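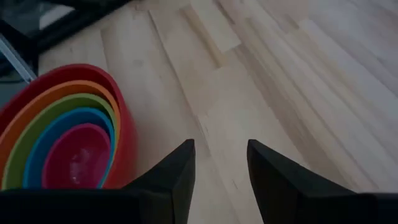
Kurniawati Majimbun wrote in to say that she gave up on lids two years ago and has not missed them. Her bowls live one inside the other on the bottom shelf, a dinner plate goes on top of whatever is rising or chilling, and the drawer that used to hold lids now holds dish towels. She asked whether other households in Bekcombe had done the same, and what we would suggest for someone with one low cabinet and no pantry.

Several readers have asked about bowls since the October kitchen swap, so this month's home column is about storing them.

A nested set takes up the floor space of its largest bowl and not much more height. That only works if the set stays together. Once a saucepan or a colander gets dropped into the middle, the small bowls end up somewhere else and the stack stops being a stack. Give the set its own spot, low down, and keep it free of anything that isn't a bowl. A shelf 9 inches high is enough for most plastic sets. Measure yours before you move a shelf, including the rim of the smallest bowl if it sits higher than the others.

Dry the bowls fully before you nest them. Plastic tends to hold water longer than steel or glass, and a bowl put away damp can come out with a sour smell. Upside down on a towel overnight works fine. If two bowls have stuck together, run warm water over the outer one and put a little cold water in the inner one, then twist. Don't pry with a knife, which leaves a nick on the rim that will catch your spatula from then on.

Sets in different colors are useful if more than one person cooks. Amirul Ismail uses one color for raw meat and never for anything else, and his children know which one it is. You can do the same with an allergy in the house. Write it on a card and tape the card inside the cabinet door.

For anyone clearing out a cabinet, the easiest way is to take everything out and put it on the floor, where you can see it – the counter fills up too fast. Match the sets first. Odd bowls with no set can go to the swap table at the Pattinasarany Hall, which took in 344 kitchen items last time and sent nearly 100 of them home with new owners before noon. Cracked plastic can't be accepted. Scratched is all right as long as it is clean.

The hall also has a few spare shelf risers from the old Ora Street kitchen. They are free, first come, first served. Bring your cabinet measurements, width and depth both – we had three returned last time for being too wide.

Next month: baking sheets, and whether to stand them up. Send your questions to the hall desk or leave a message at extension 3827.

Home News Home Column Swap Table Past Issues Contact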